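Laundry Handling Cell: Equipment Planning Report
Capstone Project, Semester 2
Prepared by Doina Kolev and Szabolcs Fülöp
Submitted Sep 19, 2018

1. Background

Our project is a bench-top cell that picks up a single cloth item from a table and presents it for folding. The first half of the year went into the gripping work. This report covers the second half of the brief, which asks us to plan the purchase of a complete cell and show that it can be bought within the department's allowance.

The allowance is $2,394. It has to cover fingertips, a wrist camera, lighting, a work surface, test fabric and freight. The arm itself belongs to the school and isn't costed. Neither is our labour.

We were told in June that anything over $2,000 in a single order needs a second signature, so the purchase has been split between suppliers where this made sense.

2. Fingertips

Fingertips are the part we expect to replace most often, and we spent the most time on them. The choice was between a moulded pad from Wuvis and a printed finger from Kovačević with a bonded rubber face. The Kovačević part is cheaper to buy, but the face can't be changed without replacing the whole finger. The Wuvis pad can be changed separately, so the spare parts cost less over a full year of testing.
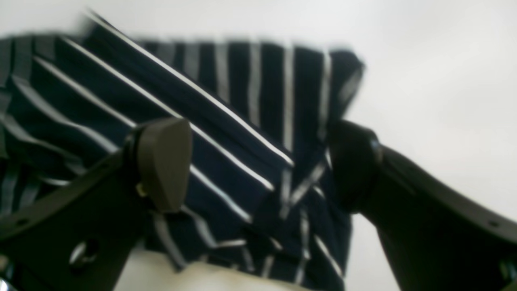
Pad shape matters more to the budget than we first allowed for. A flat pad needs a wide contact area and a stiffer finger behind it, and both of those raise the price. A rounded tip concentrates the pinch and works with a plain bracket. With the pinstriped cloth, the fabric is drawn together between the two tips and the stripes converge into the gap, so it is easy to see where the material is being pulled in. We have used this as a cheap check on contact position and have taken the pressure film out of the budget as a result.

We recommend two full sets of pads at the start and one set held as spares. Szabolcs also priced a tactile fingertip. It would have used up most of the allowance and we have left it for a later group.

3. Camera and lighting

The camera has to fit at the wrist and focus at close range. Clovis sells a small fixed-focus unit that meets both needs. A better autofocus model is available, but the cable is heavier and would need a new strain relief on the last joint.

Blur is a cost issue as well as a technical one. If the lighting is brighter we can use a shorter exposure and keep the cheaper camera. For this reason the plan includes two diffuse light bars, with the money coming out of the camera line.

Dark fabric is the harder case for lighting. Folds go to black, and dark brackets are difficult to separate from the cloth behind them.
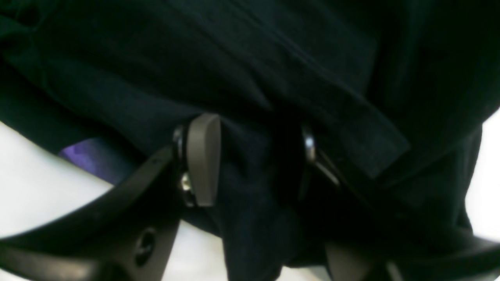

Figure 2. Very dark fabric gripped near the middle, with the cloth gathered between the gripping parts.

We considered repainting the brackets in a light colour. This would cost very little, but it means taking the gripper off and recalibrating, so it has been listed as optional.

4. Work surface and test fabric

A white surface gives good contrast with navy and black cloth. It will be a poor choice for white towels, and the plan includes a reversible board from Sammont with a grey side. The board is the slowest item to arrive - 15 working days from the order being accepted - and should be ordered first.

Test fabric can be bought locally. We suggest a mixture of plain and striped items, including some light colours. All of them should be washed before use, as new cloth is often stiffer.

5. Ordering and risks

The order of purchase should be the board, then the pads, then the camera and lights together. Fabric can be bought at any time.

The main risk is freight. Both the Wuvis and Clovis quotes exclude it, and neither firm would fix a price until the order was placed. We have kept the optional items out of the first order to leave room for this. If freight comes in lower than expected, Doina's preference is to spend the difference on another set of pads. Szabolcs would put it towards the autofocus camera. We have left this decision with our supervisor.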